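Report on the Open Day Visit to the Stalska Automation Workshop
Second-year project, Production Methods module. Submitted 11/17/22
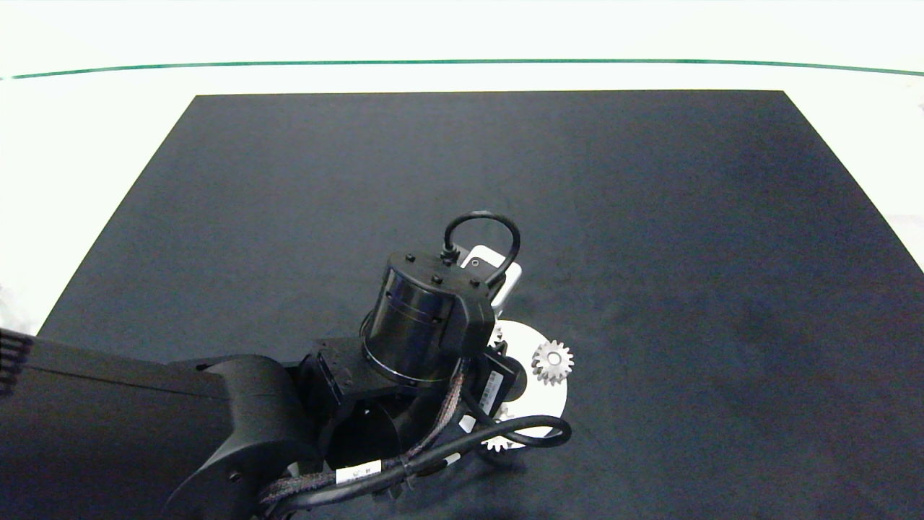
What was the visit meant to find out?
The group wanted to know how much of the setting-up time for a small arm goes into programming and how much goes into preparing the bench, the fixtures and the cables.

1. Background

Stalska opens its workshop to students once a year. The visit consisted of a short talk, two demonstrations and a period for questions. The first demonstration covered a gear handling task on a table-top arm. The second covered a packing line built for Valentini and was shown as a recording only, so it is treated briefly in section 4.

2. The bench

The arm works over a dark mat laid on a white tabletop. According to the operator, the mat was chosen after trials on the bare surface, where reflections had upset the part-finding software. Metal gears are presented on a white disc lying on the mat. The contrast between disc and mat is strong, and the edge of the disc is easy to pick out by eye from the visitors' side of the table.

The arm itself is black and built from boxy links with a rounded elbow. Its cables run along the outside, one of them in a braided sleeve, and a smooth black cable makes a wide loop out from the wrist. The loop passes over part of the disc and partly hides one of the gears. We noted this as a possible source of error for any method that relies on an overhead view. When asked, the operator said that cable routing had been changed twice and would probably change again.

3. The demonstration

The control software is called Flola. A task is written as a list of named positions, with a speed and a waiting time for each. The operator wrote a sequence of 12 positions during the talk and ran it first at reduced speed, then at the normal setting. The full test was planned as 50 cycles, but the timetable allowed us to watch only the beginning. We therefore have no success rate of our own to report.

The workshop log was open to visitors. It gave a total of 2,609 cycles for the present arrangement. The log records a stop but not always the cause of the stop, and several entries had been left without a comment. This limits what can be concluded from it.

4. The packing line

The Valentini recording showed a larger arm placing cartons on a conveyor. The line is stated to run 365 days a year. No figures for downtime were given, and the recording had been edited, so we did not attempt to time it.

5. Findings

Preparation of the bench took longer than the programming. Writing the positions was quick, while placing the disc and checking the cables had to be repeated after each change. A fixed locating pin for the disc would remove one of these steps – the operator agreed, but pointed out that the disc is changed often.

6. Further work

The group will build a simple version of the task on the Stuvmont trainer in the college laboratory in December. The cable loop will be tied back for one set of runs and left free for another, with the same positions used in both.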